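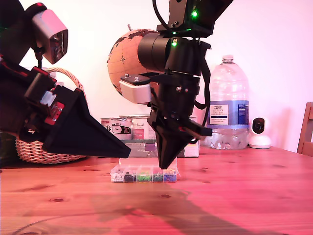
What does the group count as a successful trial in the pin task?
A trial counts when the pin is released into the compartment of its own color and the box is left standing where it was. A pin dropped on the table may be picked up again within the same trial.

Minutes, bimanual manipulation subgroup, November
Present: Tasley and Holovko sites. Desida joined by phone for items 2 and 3.

1. Minutes of the previous meeting
Accepted with one correction: the grip force threshold applies to the Tasley arms only.

2. Data collection
Tasley reported 206 demonstrations recorded by teleoperation. Of these, 17 were excluded for dropped wrist camera streams. Holovko asked whether the excluded runs could be used for the joint-position baseline, which takes no images. Agreed, provided they are stored separately.

3. Grasp point selection
The current policy closes on the head of the pin. Desida prefers the shaft, arguing that the head rolls between the fingertips when the approach angle is shallow.

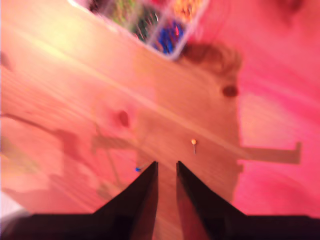
Tasley replied that a shaft grasp needs the fingertips lower, and contact with the tabletop then triggers the torque limit. Both variants will be run from the same start positions, 20 trials each, with the order shuffled. Approach angle to be logged in every trial.

Holovko noted that blurred wrist frames during fast approach affect the estimate of shaft direction. Speed will be reduced over the last part of the descent for both variants.

4. Burkau checkpoint
The checkpoint trained at Burkau uses an action chunk of 8 steps. Results are not comparable with the Tasley model until chunk length is matched. Retraining approved.

5. Actions
Tasley: run the grasp comparison, circulate raw logs.
Holovko: move excluded runs to separate storage.
Burkau: retrain with matched chunk length.
Desida: draft the methods section on grasp points.

Meeting closed at 4:40 p.m.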